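Chapter 18
Traps, Vents and the Smell Under the House

I learned about traps the hard way, in a rented weatherboard place on Yoon Street in Prurninach, the year I moved there for work. The laundry stank. It didn't stink all the time, which was the maddening part, only after a run of hot dry days, and only on the side near the floor drain. I bleached everything. I pulled the washing machine out and cleaned behind it, and found a sock and a fair bit of fluff but no cause. A neighbour came over, had one sniff, filled a jug at the tap and tipped it down the floor drain. By dinner the smell had gone.

If you already know why that worked, you can skim the next few pages. If you don't, you're about where I was, and this chapter is for you.

Back in Chapter 17 we followed clean water into the building under pressure. From here on we're going the other way, and the rules change quite a bit. Supply water gets pushed. Waste water mostly just falls. A supply pipe can run uphill, around corners and through the ceiling, and it'll still deliver. A waste pipe has only gravity to work with (leaving aside pumps, which get their own section later), so the slope matters, the bends matter, and the air in the pipe matters more than most beginners expect.

That last one took me years to get straight in my head. We talk about drains as if they were full of water, but they're mostly full of air. A basin empties, a slug of water goes past, and then the pipe goes back to being a long, damp, smelly tunnel connected to every other tunnel in the street. The only thing standing between that tunnel and your kitchen is a little bit of water sitting in a bend.

The bend is the trap, and the water in it is the trap seal. Every time you use the fixture, the old water is pushed on and fresh water takes its place. It's a lovely bit of design - no moving parts, nothing to switch on - and it has one obvious weakness. If the water leaves, so does the protection.

Water can leave a trap in several ways. The one that got me on Yoon Street was evaporation. A floor drain that never gets used will slowly dry out, and hot weather speeds it along. Spare bathrooms and holiday houses are the usual places to find it. The second is siphonage, where water rushing down the pipe drags the seal along behind it. You can often hear that one, a long gurgle just as the basin finishes emptying. The third is back pressure, when air shoved along by a discharge somewhere else bubbles up through the seal. And then there's my favourite, capillary action, where a bit of string or hair hangs over the inside of the bend and quietly wicks the water out, drip by drip. I've only ever met it twice.

Vents take care of the second and third. A vent is just a pipe that lets air in and out of the drainage so the pressure on both sides of the seal stays close to even. We'll size some in Section 18.4, using the Prinetier house plan from the back of the book, and I promise the sums are gentler than they look.

Before you read on, go and find 2 traps in your own home, one you can see and one you can't. Under the kitchen sink is the easy one. For the other, listen while a basin empties and note down what you hear and when it stops. Keep the notes handy, we'll come back to them in Exercise 18.1. And if you've got a floor drain you've never given a thought to, please go and tip a jug of water down it!

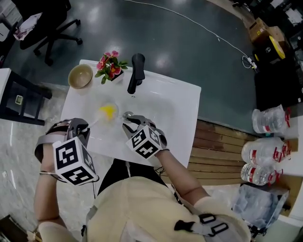

Department of Building Services and Plumbing
Jarkance Trades Series: Water in the Home. Chapter 18 continues with 18.1, The Parts of a Trap.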